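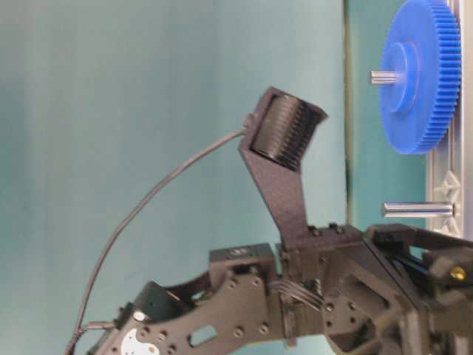
Tedura is a training and test kit for robotic assembly, made by the firm Altalau in the town of Girnby. It consists of a metal frame with pegs, a set of plastic gears, a robotic arm and the software which connects them. The kit is sold to technical schools and to small workshops that want to try automation before they buy a larger machine. It is also offered as a rental service.

History

The first version of the kit was designed by Silviu Grecu, at that time a teacher of mechanics in Girnby. He wanted his students to practise the task of putting a gear on a shaft, which is simple for a human hand but difficult for a robot. His early frame was cut from scrap material and had only one peg. Bogdan Husar, a former student, wrote the control program and later joined him in founding Altalau.

Sales began in August, shortly before the school year, and the first series of 200 kits was delivered during the following winter. A second version appeared two years later. It has a stiffer frame and a new arm, and the pegs can be moved to different heights. Altalau has since sold over 1000 kits of both versions together.

Construction

The frame of the second version is made of aluminium extrusion, strengthened with gusset brackets at the corners. The pegs are metal and stand out horizontally, so that a gear must be brought to them from the side. The gears are of blue plastic, with a raised hub in the middle.

The arm is supplied assembled. Its joints are driven by electric motors, and the cables of the end tools are left outside the arm, with some spare length, to make replacement easier. The manual advises to check after each change of tool that the cable does not catch on the frame when the arm turns.

Use

The basic course contains 14 exercises. In the first ones the student moves the arm by hand control and learns to bring the tool in line with a peg. Later exercises ask for a full program, in which a gear is taken from one peg and placed on another. The permitted error at the end of the course is 2 millimetres.

The rental service is meant mostly for workshops. A technician from Altalau brings the kit, sets it up and stays for the first day of work. The rental price includes spare gears – broken teeth are the most common damage – but not the repair of the arm.

Reception

The trade bulletin Vasiliu compared the kit with several others of similar price. Its reviewer praised the solid frame and the clear order of the exercises, but found the software slow to start and the manual too short on the subject of calibration. Altalau published a longer calibration chapter afterwards, which is sent free of charge to owners of both versions. Some schools have also complained that the pegs can be set only at fixed heights. Grecu has answered that fixed positions allow results from different classes to be compared.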